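What Does a Boss Do All Day?

143 shares | 19 comments

Ask a grown-up what their boss does and you may get a long sigh. Bosses walk around. They hold a lot of coffee. They say "Let's talk about that later" and then go to a meeting. From the outside it looks like a pretty soft job.

So let's visit a company called Pumalex, in the town of Rutherford. Pumalex makes lunch boxes, and 156 people work there. If all 156 asked the same boss for a new pencil on the same morning, that boss would have to go and lie down.

That is why a company is split into teams. Each team has a boss of its own, called a supervisor or a team lead. Pumalex has 9 teams. One packs the lunch boxes, one answers the phone, and one spends most of its time arguing about the color blue.

A team lead has to decide who does what. This is called delegating, a long word for handing out jobs. Good delegating means matching the job to the person. If you are great at drawing and scared of telephones, you should probably not be on the phone team. Bad delegating is giving every job to the one kid who said yes last time. You may have seen this happen in a group project. You may have been the kid.

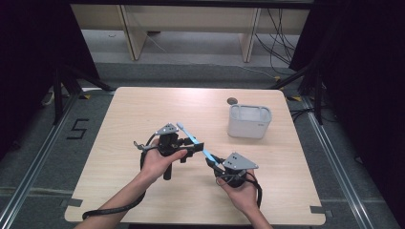
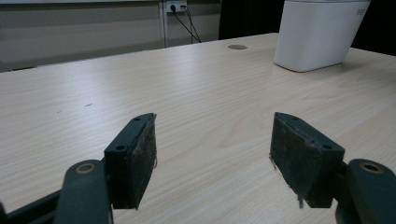 After the jobs are handed out, the boss has to do something very hard: leave people alone. Some bosses can't. They stand behind your chair and breathe. They ask if you're done, and then ask again before you've had time to blink. Grown-ups call this micromanaging, and they complain about it at dinner.

But a boss can't vanish, either. At a company called Hasska, one boss went so quiet that two people spent a whole month writing the same report. Both reports were very nice. Hasska needed one.

Bosses also have to listen to bad news without turning purple. If a boss yells each time something goes wrong, people stop telling the boss when something goes wrong. It keeps going wrong anyway, just more quietly.

Do bosses have bosses? Yes. The team leads at Pumalex report to a manager, and the manager reports to the owners, a bigger company called Nivura. The owners have to keep the customers happy, and one of the customers might be you, with your lunch box.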